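设备租赁档案复查:我们看到了什么,准备改什么
讲稿备注(讲者自用,幻灯片另附)
讲者:Tahsin Ekanayake,Wetolham 租赁业务部
2021-03-10

开场

先说今天讲的范围。只讲设备融资租赁,不讲车辆,不讲不动产,也不讲存款那边的事。车辆有登记系统,问题不一样,放在一起讲会乱。在座有支行的客户经理,也有后台做放款审核的,两边关心的东西不完全相同,前半段偏前台,后半段偏后台。中间可以打断提问,最后也留了时间。

讲义已经发下去了,最后一页是新版设备清单的样表,讲到第四部分再翻。

一、为什么做这次复查

我们现在存续的设备租赁合同是 1,262 份。一月份内审抽了一批,意见书里有一句话,大意是租赁物描述与发票、保险单之间的一致性不足。原话在第三张幻灯片上,不念了。

内审的意见是从合规角度写的。业务上的理由更直接:承租人违约时,我们要凭合同去取回设备。合同里写的设备和现场的设备对不上,取回就会拖,拖的时候设备在折旧,仓储费也在走。去年 Gekgate 支行处理过一笔,承租人是做包装的小厂,合同附件上只写了“生产线一套”。厂里有两条线,一条是我们出的钱,一条是另一家机构出的钱,部分设备还互相挪用过。最后是三方坐下来一件一件认,前后谈了几个月。那笔损失不大,但人工搭进去很多。

(这里停一下,Gekgate 的同事如果愿意补充就请他们讲两句。不要追问客户名称。)

二、融资租赁和抵押贷款的区别,再过一遍

新来的同事请注意,老同事可以当复习。

抵押贷款里,设备是客户的,我们有抵押权。融资租赁里,设备在租期内归我们所有,客户使用并按期付租金,期满后按约定的名义价格转给客户,或者续租,或者退回。所以租赁物描述在租赁合同里的分量比在抵押合同里更重。描述不清,所有权的主张就不清。

会计处理上,客户那边要确认使用权资产和租赁负债,我们这边确认应收租赁款。初始直接费用、保证金、残值怎么放,财务部另有培训,今天不展开。有一点要提醒:残值的估计必须能落到具体设备上。一份合同里有几件设备,各自的使用年限不同,就不能用一个总数去套。

售后回租单独提一句。客户把自己已有的设备卖给我们再租回去,这类业务里设备是旧的,发票可能是几年前的,铭牌可能磨掉了,之前还可能抵押给过别人。复查中售后回租的问题比直租多。直租有供应商参与,供应商的装箱单、验收单本身就是一套核对材料。售后回租没有这一层。

三、复查怎么做的,结果是什么

抽了 75 份档案,覆盖所有支行,直租和售后回租都有。抽样名单由内审给出,业务部没有参与挑选。

每份档案看四样东西:合同附件的设备清单、发票、保险单、放款前的现场查勘记录。四样东西里对同一件设备的描述要能互相对上,名称、型号、序列号、存放地址,缺一项记一项。

结果:75 份里有 23 份存在至少一处对不上。分类如下,幻灯片上有图表,口头只讲类型。

第一类,序列号缺失或抄错。最多。抄错里面常见的是字母 O 和数字 0、字母 I 和数字 1 混用,还有一种是把出厂日期当成了序列号抄进去。

第二类,地址不一致。合同上是注册地址,保险单上是厂房地址,查勘记录上写的又是仓库。客户有多个场地很正常,但租赁物放在哪里必须写清楚,搬迁要通知我们,合同里有这一条,执行得不好。

第三类,附属件没有列出。主机写了,配套的东西没写。发票总价里包含了附属件,合同附件里却只有主机一行。这一类数量不是最多,金额影响最大。

第四类,保险受益人没有改。租赁物在我们名下,保单第一受益人应该是我们。有几份保单还是客户自己,应该是续保时被改回去了。

需要说明,这些合同里没有发现租赁物虚构的情况,现场都有设备。所以问题出在文书上,整改也从文书入手。

(如果有人问是哪些支行,回答:分支行结果已经单独发给各支行负责人,今天不公布。)

四、新版设备清单

翻到讲义最后一页。

旧版清单是一张空白表,客户经理自己写。新版改成固定栏目,从 Josten 系统里直接生成,必填项不填就不能提交放款申请。栏目有:设备类别、名称、制造商、型号、序列号、出厂年份、是否新购、存放地址、购置金额、所属主件、备注。

“所属主件”是新加的。一套设备拆成主件和附属件,每件一行,附属件那一行在这一栏里填主件的行号。这样主件取回时附属件跟着走,附属件单独更换时也能看出原来是哪一件。

购置金额这一栏,各行相加必须等于发票不含税总额的 100%。供应商只给总价的,请客户经理让供应商补一份分项报价,作为发票的附件归档。供应商不肯分项的,写情况说明,由支行负责人签字,审核岗再决定收不收。

备注栏不要写“见合同”。复查时看到合同附件备注写“见发票”,发票备注写“见合同”,审核岗没有办法用。
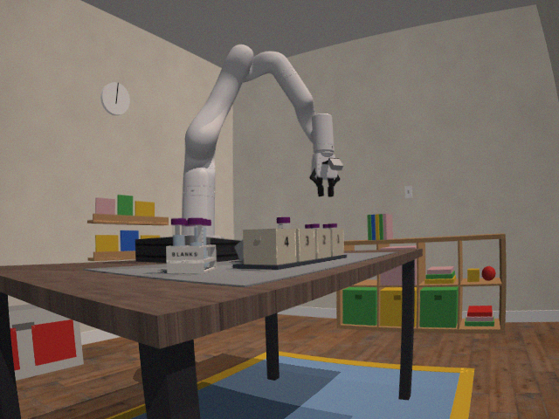 分行填写的规则重点讲一下,审核岗退件多半会退在这里。能单独拆下、单独有价格、单独可以转卖的东西,单独列一行。固定在主件上拆了就没有用途的东西,并入主件,在备注里写明。安装费、培训费、运费不是租赁物,不列行,能否计入融资额看产品手册。客户的场地、家具、原有工作台,没有由我们出资的,一律不写进清单,哪怕查勘时就在设备旁边。拿画面上的东西套一遍:白色机械臂作为主件一行;手腕下面那个带两根黑色手指的夹爪,如果供应商分开报价,就作为附属件另起一行,所属主件填机械臂;夹爪旁边浅灰色的小方盒,先问供应商是什么、有没有单独的型号,问清楚再决定并入还是另列,不要自己猜名称;前面那张深色木纹的桌子,看发票,发票上没有就不写。各位以后填注塑机和模具、数控机床和刀库、印刷机和烘干单元,都是同一个办法。

(这一段容易被问:软件怎么办。回答:随设备出厂、不能单独转让的控制软件并入主件。按年付费的许可不属于租赁物。其他情况报业务部,一事一议。)

五、查勘和影像

查勘时客户经理要到现场,不接受客户自己传来的照片代替。偏远地区确实去不了的,可以做视频查勘,视频由我们发起,通话中由我们指定看哪里,结束后截图归档。

影像至少包括:设备全貌、铭牌近照、存放场所的门牌或厂房标识。铭牌近照要能读出序列号,读不出来就重拍。全貌的作用是让后面接手的人知道设备长什么样、摆在哪里,铭牌的作用是认定是哪一台,两种影像不能互相代替。

铭牌缺失的,多见于旧设备。处理办法有两个:联系制造商,凭购买记录查回序列号;查不到的,由我们贴资产标签,标签编号写入合同附件,并拍下标签在设备上的位置。标签向后台领,各支行不要自己印。上一批标签胶不好,油污大的车间里贴不住,新的一批换了金属底,领用时请把旧的交回来。

文件命名按合同号加行号。以前有人用客户简称加日期,同一客户几份合同就分不清了。已经归档的不要求改名,新放款的从下月起执行。

六、放款审核岗的核对顺序

这部分主要对后台讲。

先看发票,再看清单,再看保单,最后看查勘。发票是供应商开的,受客户经理的影响最小,拿它作基准。清单逐行和发票对,对完打勾签名。保单看被保险标的、地址、保额、第一受益人四处。查勘看序列号和地址。

对不上的分两种处理。笔误类,例如型号少一个横杠,退回改正,当天可以重新提交,不影响排队。实质类,例如序列号完全不同、数量不同、地址不同,退回并要求书面说明,同时抄送支行负责人。

审核岗不要替客户经理改清单。复查时见过审核岗用笔直接在附件上改序列号,客户没有签字确认,这样的改动对客户没有约束力。

Josten 系统会自动比对序列号,遇到和存续合同重复的会弹出提示。弹出提示后请先查清楚,不要直接点“忽略”。同一台设备出现在两份合同里,可能是续租或者合同变更,也可能是重复融资。系统只能比对我们自己的合同,别家机构的要靠动产融资登记查询,查询结果打印或者存成文件,放进档案。

七、登记

所有新放款,放款前完成登记,登记内容和合同附件逐行一致。以前的做法是放款后若干个工作日内补登记,这个做法停止。

登记描述栏有人只写“机器设备”,这样的描述在争议中起不了多大作用,第三人查询时看不出是哪台机器。请把型号和序列号都写上。字数不够的用附件上传。

登记到期要展期。租期长的合同,登记期限请按租期再加一段余量来选,具体数字看操作手册修订版。合同提前结清的,结清后及时注销登记,客户经常为这件事打电话来投诉,他们要拿设备再去融资,查出来还挂在我们名下。

八、存量合同怎么办

抽查之外的存量合同,不做一次性全面返工,人手不够。安排如下。

有问题的 23 份,由各支行在本季度内整改,签补充协议,替换附件。客户不配合签字的报业务部,不要代签,也不要拿客户盖好的空白页来填。

其余存量合同,在下一个自然节点处理:续保时核对保单,年度回访时核对地址和铭牌,展期或变更时换新版清单。售后回租的合同排在前面,剩余租期不足半年的排在后面。

供应商 Dissanayake 那边已经同意,今后的装箱单会单列序列号和分项价格,我们和他们合作的合同应该会好办一些。其他供应商还在谈,各支行如果和本地供应商关系好,可以先提出来,口径统一用讲义第五页的函件模板。

九、常见问题

下面几个是前面两场里被问到的,时间够就讲,不够就让大家看讲义。

客户自己把附属件换了怎么办。合同允许正常维修更换,更换件归我们所有。客户应当书面通知,我们更新清单。回访发现没通知的,补通知,补照片,一般不按违约处理。换成明显低价的替代品,另当别论,报业务部。

进口设备报关单上的名称和发票不一样。以报关单的品名作备注,名称栏用发票的。序列号必须一致。

设备还没到货能不能放款。可以付预付款,走预付款的流程,额度和期限看产品手册。清单先填型号,序列号栏选“待到货”,到货验收后五个工作日内补录。没有补录的,系统会锁住尾款。

客户嫌麻烦。可以告诉客户,清单写细对他们也有用,期满转让、出险理赔、转卖设备时都用得上。保险公司定损就是按清单一项一项看的。

考核会不会和退件率挂钩。今年不会。先看半年数据。

(不要在这里承诺明年的考核办法。)

结束部分

操作手册修订版已经挂在内网,旧版下架。试运行期间清单模板有错请发到业务部公共邮箱,写明合同号和行号,不要只发截图。

系统操作的练习环境已经开通,用平时的账号就能登录,里面的数据每晚清空,随便填。

提问。签到表在门口,还没签的请签一下。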